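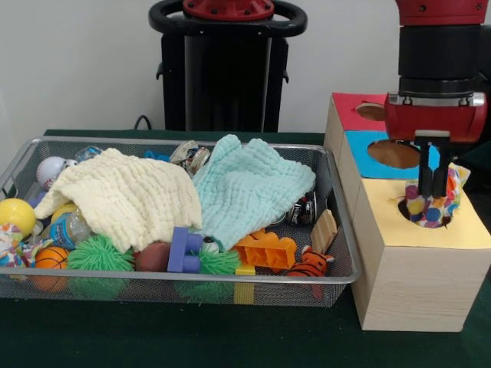
Wire basket of toys and a wooden shape sorter.

Hi crafty parents! I'm Samina Afridi, and I'm looking for 8 families to try out my November craft kits before they go up on the Minhas blog. Kids should be between 3 and 8, and messy is fine by me!
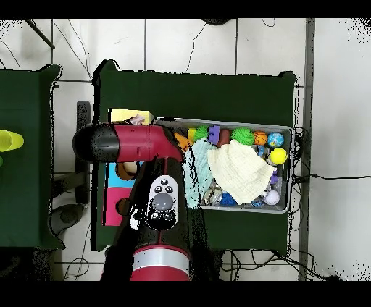
You'd get two kits in the mail (a leaf garland and a paper turkey) and have two weeks to make them at your own table. Glue and paper are in the box, but you'll need your own kid scissors.
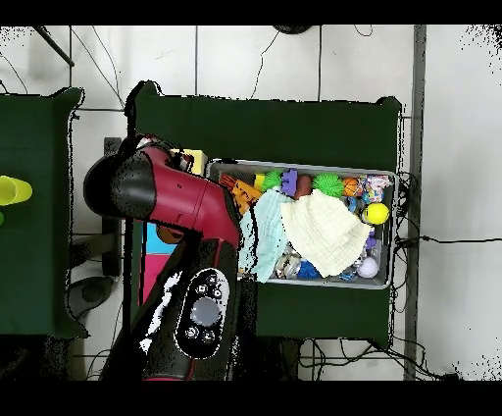 Afterward I'd love a quick note on which steps got confusing, plus a snapshot of the finished craft if you feel like it. No pay, sorry, but you keep everything! Zurville families can pick up from my porch.
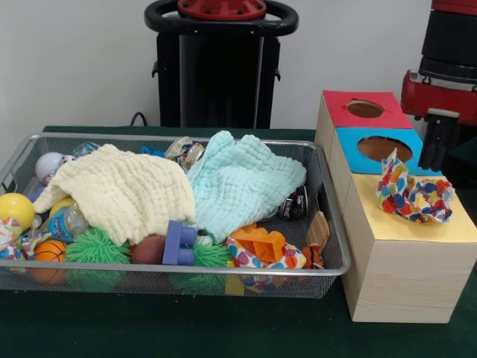
Toy football, spiky green ball and friends.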